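Notes for the open day talk, Bedow site
7 December 2021
13 shares

Start without the slides. Say who we are and how long this will take. Twenty minutes, then questions, then people can walk down to the floor in groups.

The Tavach line ran its first open day in October and we learned a few things from it. Mention that most visitors came for the moving arms and stayed for the drawer task. We had planned it the other way around. The drawer station is now the second stop on the walk.

Opening point: opening a drawer is hard for a robot. Ask the room how many drawers they opened this morning. Wait for it. Then go through what has to go right. The arm has to find the handle, get the fingers on either side of it, close, and pull in a straight line. If the pull is off by a few degrees the drawer binds, and if the unit is light it slides along with the arm.

Keep this part short. Last time I spent too long on binding.

Next, the numbers. In the run-up to the visit the Hyun arm made 2,223 attempts at the station. Of those, 241 were stopped by the operator. Say clearly that a stopped attempt is counted as a failure even if it might have finished. Someone will ask about speed. It is slow. A person beats it easily and we are not racing.

Explain the two ways the arm is run. In the first, an operator moves it by hand controls and the motion is recorded. In the second, the arm runs on its own from what was recorded. Visitors mix these up, so say at the station which one they are watching, and say it again when it changes. The Bollis controller shows a green light for one and a blue light for the other – point to it.

Safety, one minute. Stay behind the line on the floor. The stop button is on the post, and staff press it, visitors don't. Kids can stand in front of the adults but still behind the line.

Then the drawer unit. This is where I slow down a little. It is ordinary household storage, with yellow handles and smoky see-through fronts. Three drawers of different sizes means three handles of different sizes, and the grip that suits the big one is a poor fit for the little one. See-through fronts are a problem for the vision side because whatever is stored inside shows up as dark shapes behind the plastic, and shiny handles throw back highlights that shift as the arm gets closer. Put up the wrist view with the smallest drawer partly open and leave it up while I talk.

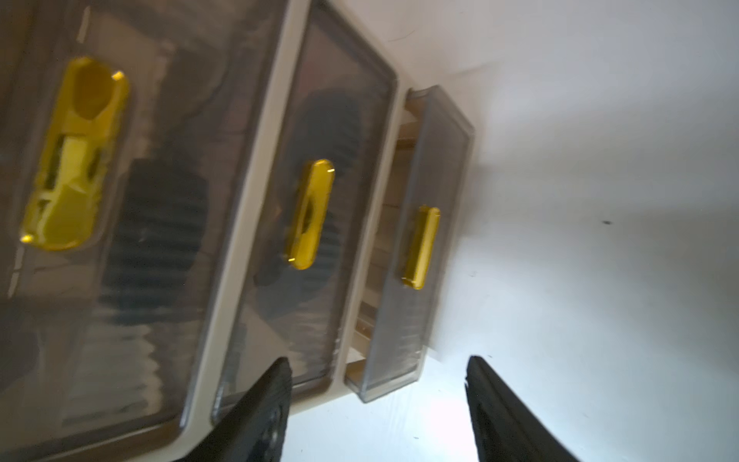
A visitor in October asked why we didn't just buy a cabinet with plain matte handles and make life easier, and said that in her own plant they would have changed the part before they changed the machine. Give that its due. In a plant she is right, and we would do the same. The Bedow work is aimed at homes, where the furniture is already there.

If there is time, add that closing has its own problems. The fingers can push a front anywhere, but a push near one side can make the drawer go in crooked. Skip this if we are past fifteen minutes.

Limits. Say them before somebody asks. One station, one kind of unit, steady lighting. We have not tried it with the unit on carpet. The next round is 100 attempts with the unit turned to a new angle each time, and I don't have results to show yet.

Close by sending the first group down. Leave the wrist view on the screen for the people who are waiting.

2 comments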